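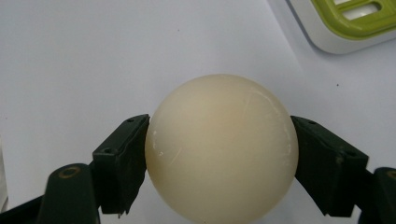
A cream ball with a few scuffs and scratches on it.

How to argue with someone and still be invited back for dinner

Posted by Kayode Akpan
Nov 26, 2023

I love a good disagreement. I ran a discussion night at Bodin for years, and the best evenings were always the ones where people walked in certain and walked out saying "hmm." The method I use now is called steelmanning, and anyone can learn it! You build the strongest version of the other person's view before you say a word against your own weakest version of it. It feels odd the first few times, then it gets to be a real pleasure.

What you need

One other person, a topic you both care about, and about 8 minutes each before anybody rebuts anything. Paper helps. Phones in another room if you can stand it.

Step 1: Ask, then shut up

Start with "What's your view, and how did you get there?" The second half matters more than the first. People will tell you their position in a sentence, but the road they took to it is where you'll find the good stuff — a job they had, something their mum used to say, a book they read at 19 and never quite put down. Jot down their words, not yours.

Step 2: Say it back

Put their view in your own words and ask if you've got it. Expect to be wrong. My friend Hélder Abreu and I once spent most of a drive to Andwood on this step alone (the topic was whether it's ever right to break a promise to someone who has died) and I missed his point four times. On the fifth go he said, "Yes, and you've put it better than I did." That's the sentence you're after.

Step 3: Make it stronger

Now add something. Is there a reason they didn't mention that would help their case? An example they'd enjoy? Offer it up. You'll feel your own certainty wobble a bit, and you should let it.

Step 4: Find the hinge

Most arguments turn on one claim. If that claim changed, the whole view would swing with it. Ask "What would you have to learn to change your mind?" and then answer the same question yourself, out loud. Half the time you'll discover the two of you are stuck on a fact you could simply look up. The other half you've hit a difference in values, and it's good to know that before the soup gets cold.

Step 5: Object, gently, to the hinge only

Leave the side issues alone, even the juicy ones. Stick with "I'm with you up to here, and then I get stuck" and avoid "but surely." I still say "but surely" far too often.

If it goes badly

Go back to step 2. Nearly every row I've been part of started when one of us skipped it. If voices are up, take a walk around the block and pick it up another day. Some topics need three or four visits, and a few of mine have been going since June.

Practising on your own

Pick an opinion piece you can't stand and write its best defence in 259 words or fewer. A tight limit forces you to choose the argument that really carries the weight. Leave it overnight and read it again with your coffee. If it sounds sarcastic anywhere, have another go at that line.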